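Home | Courses | Project Reports | Lab Access | Contact

Print this page | E-mail this page

Teaching Table Clearing by Hand: Final Project Report

Liam Kavanagh and Nisha Saxena
Robotics Practicum, Zernedmont
Submitted 20/06/2026

1. Background

Our project started in November with a simple question. If you want a robot arm to learn how to set cups upright and put them in a row, how should you show it the task? We had two ways available. One was remote control, where a person moves a small leader arm and the robot copies the motion. The other was a hand-held gripper, where a person does the job directly with a tool shaped like the robot's own fingers, and a camera on the tool records what the tool sees.

Most of the course teams before us used remote control. It gives clean data, since the robot's own joints are doing the moving, but the robot has to be in the room. Our robot, the Cladum arm, is bolted to a bench on the second floor and is shared with two other teams. We wanted to know if demonstrations recorded away from the bench would be good enough to train on.

2. Task

The task was kept small on purpose. Several light containers are put on a table, with some standing and some on their sides. The person picks up each fallen one, turns it upright and sets it down near the others. A demonstration ends when everything is standing. If something rolls off the table, the demonstration is thrown out.

We chose cups and cans because they are easy to find and differ in useful ways. A paper cup bends if you squeeze it. A metal can does not, but it rolls. A can lying crosswise to the gripper has to be approached from a different angle than one lying end-on, and this turned out to be the hardest part to teach.

3. Remote control sessions

Nisha ran the remote control sessions on the Cladum bench. The leader arm has no force feedback, so she could not feel when the fingers touched something. She watched the paper cups closely and stopped closing when the side began to dent. After the first two sessions we lowered the grip limit in software, and she crushed fewer cups after that.

The main problem was wrist rotation. Turning a can from lying to standing needs the wrist to go through most of a quarter turn while the hand rises a little. On the leader arm this takes two hands for most people. Nisha got used to it, but her early recordings have long pauses in the middle of the turn. We cut the worst pauses before training and kept the rest.

In total we kept 69 remote control demonstrations.

4. Hand-held sessions

The hand-held tool was much faster to work with. You hold it, reach for a can and turn your own wrist. Liam recorded these demonstrations in several homes, with different tables and different light. We wanted clutter behind the table because the bench recordings all share the same gray wall, and a model trained only on those tends to fail as soon as anything else is in view.

Before each recording, the containers were moved by hand into a new layout. We followed three rules:

- At least one container stands upright at the start.
- The lying ones do not all point the same way.
- The tool starts open, with the fingers low and pointed at the table.

Patterned tablecloths were allowed. We worried that prints on the cloth would confuse the tracking, which works by following fixed points from one camera view to the next. In practice the prints helped - plain white tables gave us the most lost tracks. A cloth can slide, though, and when it did we had to discard the recording.
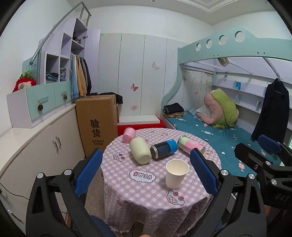 5. Training and results

Both sets were trimmed to the same length of motion and used to train the same model, first separately and then together. The combined set came to 3254 seconds of motion. Training ran on the shared Rivow machine overnight.

The model trained on remote control data alone was smooth on the bench and poor on any other table. The model trained on hand-held data alone reached for the right container more often, but it sometimes asked for wrist angles the Cladum arm cannot reach. A person's wrist does not have the same limits, and we had not thought to check for this while recording. The combined model did best. It failed nine times in our final test, mostly on cans lying crosswise - it would grip too near one end and the can would swing.

6. What we would change

We would check the reach limits during recording, with a tone or a light on the tool when the pose is out of range. We would also record more crosswise cans. Our layouts had too few of them, and the results show it.

The finger pads should be inspected before each session. We replaced one pair late in the project and the grip changed enough that the older recordings no longer matched well.

The tool and the cleaned recordings are stored in the Tsoukalas room, second cabinet. The charger is in the drawer under it.

Related reports

Folding Towels with a Two-Arm Leader Setup
Grip Limits for Soft Objects on the Cladum Arm
Lost Tracks: Notes on Camera Placement
Booking Rules for the Rivow Machine

Print this page | E-mail this page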